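Ticket: Intermittent no-start and rough idle, Drokix hatchback
Status: Closed
Opened: Sunday, December 5, 2021
Category: Engine / Electrical

Reported problem

Car is a Drokix five-door hatch, 1.6 gasoline, manual gearbox. It cranks normally but doesn't fire on the first try when it has been parked overnight. Second or third try it starts, idles rough for a minute, then settles. No warning light at first. The engine light came on during the third week and stayed on. Fuel use is up a little. Once warm it drives fine, including on the highway.

Work already done by owner before opening the ticket: new air filter, fuel cap swapped with a known good one, battery terminals cleaned. No change from any of these.

Service history

Spark plugs and oil were done in May at 500 miles past the due date. Battery is a Tilov, fitted at the same visit. No accident repairs. The car has a Civavus alarm and remote lock unit that was put in by the previous owner. Wiring for it runs behind the lower dash on the driver's side.
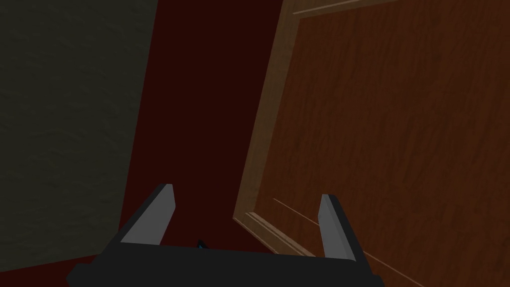 Step 1. Read codes

One stored code for a lean mixture at idle. One pending code for low fuel rail pressure at start. Both written down and cleared. Engine light went out and came back after two cold starts, same codes.

Step 2. Battery and charging

Battery read 12.5 volts after standing overnight. Voltage stayed above 10 while cranking. Charging was 14.1 with headlights and heater fan on. Battery and alternator ruled out.

Step 3. Alarm unit

Asked owner to unplug the Civavus unit at its main connector and leave it out for 9 days. Hard starting continued with the unit out, so it was plugged back in. One splice on the ignition feed was only twisted and taped. Soldered and sleeved it while the panel was off. This did not affect the fault.

Step 4. Vacuum leaks

Smoke test on the intake. Found a small leak at the brake booster hose where it meets the manifold. The end of the hose had gone hard and split. Cut the end back and fitted a new clamp. Retested, no smoke.

Result: idle is steady from cold. Lean code has not returned. Still slow to fire on the first try in the morning.

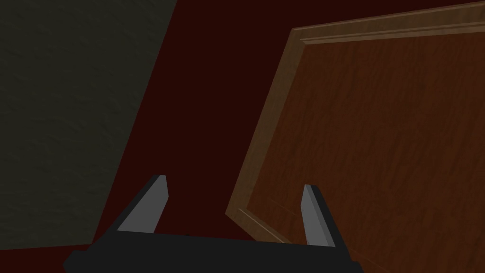

Step 5. Fuel pressure

Gauge on the rail. Pressure was in range with the engine running. After shutdown it dropped to zero in 13 minutes. It should hold most of its pressure for much longer than that. Clamped the return side and repeated, same drop. Injectors pulled and checked for drips, all dry. That leaves the check valve in the pump.

Workaround given to owner until parts arrived: turn the key to ON, wait for the pump to stop humming, turn it off, do it again, then start. Owner reports this worked every time.

Step 6. Pump replaced

Fitted a Walczak pump module with new tank seal. The old seal was flattened on one side but had not leaked. Pressure now holds overnight. Cleared codes again.

Follow-up

Owner drove 1,000 miles and reported back. Starts on the first try, no codes, fuel use back to normal.

Parts used: pump module, tank seal, hose clamp, heat-shrink sleeve.

Note for similar tickets: this car had two separate faults. Do the smoke test first if the lean code is stored, then check how long the rail holds pressure. Don't order a pump on the running pressure alone, as it read normal on this car the whole time.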